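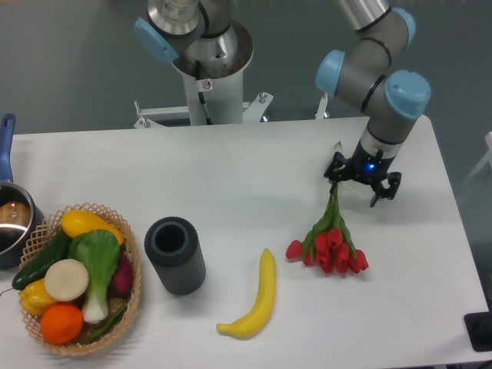
Solveig Hellström

Kitchen table tips for people whose arm already moves but whose software has opinions.

Grasp flowers by the stems. Your planner will want the blossoms, as they make the biggest, reddest blob in the point cloud. Mask red before you look for grasps, and cap the gripper force well below what you'd use on a cucumber. Tulips don't file bug reports.

Give bananas their own grasp frame. A box fitted around a curve is mostly air, and Tromport will happily close on the air and log a success. Fit an arc and approach across the middle.

Dark cups confuse depth cameras. If the inside reads as a hole through the table, fill it in from the rim and move on with your life.

Don't segment a full basket in one go. Take the top item, look again, replan. I cap the sampler at 3000 tries per look – at 4000 it finds the same grasp, only later and with more confidence.

Pot handles belong in the collision map. Pad them by a finger's width, more if the handle sticks up.

Save your logs before you tune anything. Run 759 was my best of August, and I have no idea what the settings were.

Restart Clultari after changing the table height. It says you don't have to.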